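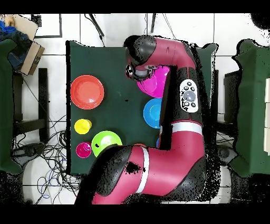 Figure 3. Colored plastic dishes and cups on dark green cloth, with the large orange-red plate at the left edge.

Home and Table Studies
March 8, 2020 | Hayashi

3.2 Dishes and table covering

The dishes were plain plastic plates, bowls and cups of the sort sold for picnics and for children. Each dish had a single color. We used the Brirkmont set because its bowls and cups came in colors that people could name without a chart. Where two colors were close, as with the magenta cup and the magenta bowl in Figure 3, the shape was recorded along with the color. A dish was written down as "magenta bowl" and never by color alone.

All tables were covered with the same dark green cloth. Bare tabletops were tried in January and dropped, as glare made the edges of the lighter dishes hard to judge. The cloth was pulled flat before each layout, but small marks on it were left alone.

We recorded 579 layouts in total. Of these, 436 had at least one plate and one bowl and were kept for the analysis below. The rest held cups only and are treated in Section 5.

3.3 Placing the cups

Cups were either grouped with the other dishes or set on a table of their own. In the layout below, a red cup and a purple cup are close together on the right table, openings up, while the yellow and magenta cups stay on the left table with the large plate. We scored this as a split layout. A cup standing next to a bowl was scored as grouped if the gap between them was under 12 cm. Color played no part in this score.
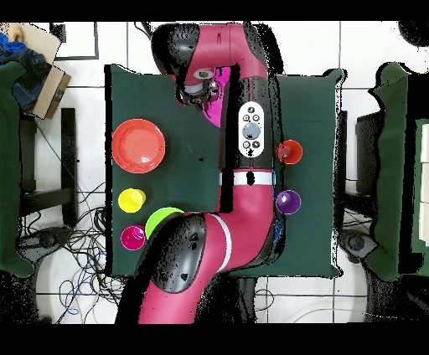
3.4 Scoring by hand

Two raters scored the first 200 layouts separately, using the Fasell sheet. Most disagreements were over bowls near the edge of a table. These were settled by measuring from the rim to the nearest edge of the cloth top. The remaining layouts were scored by one rater.

Contact: Trornix Papers Desk | © 2020 Trornix | Back to top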